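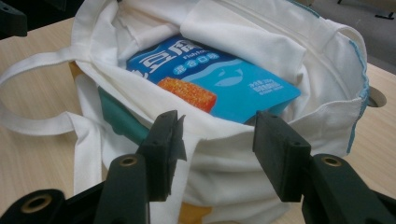

Canvas tote bag with light blue stitching on the side seam and a pack of FishTofu, mixed flavours.

Min-kyu Hyun has worked on carrier bags at Kavonell since the Jedholm shop stopped giving out paper ones. The work covers fabric weight, seams, handle length and, for most of this spring, the question of how people fill a soft bag at a table. The interview took place by telephone in May.

The first subject was shape. A cotton bag has no frame, and the sides fold as soon as it is put down. "A box holds itself open. A canvas bag holds itself open only as far as the cloth is stiff," Hyun said. "With nothing in it, the front panel slumps and the rim closes. Put one flat, firm pack in and you have something for the cloth to rest against." His advice is to load that pack first and stand it against the back panel. If it is left lying at a slant it takes up the width of the bag, and whatever goes in next will sit on top of it.

Chilled food is a separate matter. Hyun asks for it to be packed last at home or at the till, against another cold item, and taken out first. A plain cotton bag gives very little insulation. "One layer of canvas is one layer of canvas. If the journey is long, use a cool bag inside it."

Asked about loose cloth, he said that a folded tea towel or a second bag is useful down the side of a load and a nuisance over the top. It hides what is underneath, and things get left in the bag overnight.

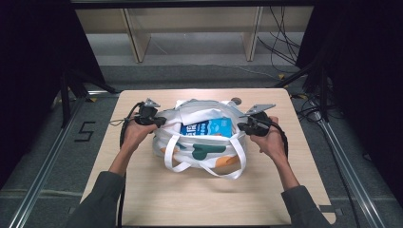 Kavonell Household Goods, Bags and Textiles Team

Handles took up the middle part of the conversation. The team received 564 returned bags from the Garrido range and sorted them by fault. Most of the faults were at the point where the strap meets the rim. Hyun puts this down to lifting by one strap. "The load turns, the stitching on one side takes all of it, and the rim tears along the hem. Bring both straps together before you lift." While the bag is being filled he prefers the straps laid outside it, over the front or out to the side, so that they are not buried under the shopping.

The working limit for the Garrido bag is 8 kg. It was tested at that load on a hook for six hours, and the straps were measured before and after. Longer straps are more comfortable on the shoulder and stretch more. The range has three strap lengths for that reason, and the longest is the only one with a second row of stitching at the rim.

Printed bags raised a question about washing. Hyun recommends a cool wash, inside out, with no tumble drying. Shrinkage is greatest in the first wash and he would rather see it happen on a line. Ironing should be done on the reverse, away from the print.

Eun-ji Cha, who handles the orders at Memside, joined for the last few minutes to speak about coloured seams. A contrasting thread shows a skipped stitch at once, and her inspectors can check a side seam without turning the bag out. "It costs the same as white thread," she said. "The only objection was that it would look untidy, and so far we have had no letters on it."

The revised care label goes on sale with the next Garrido delivery.

Page updated 6 Jun 2020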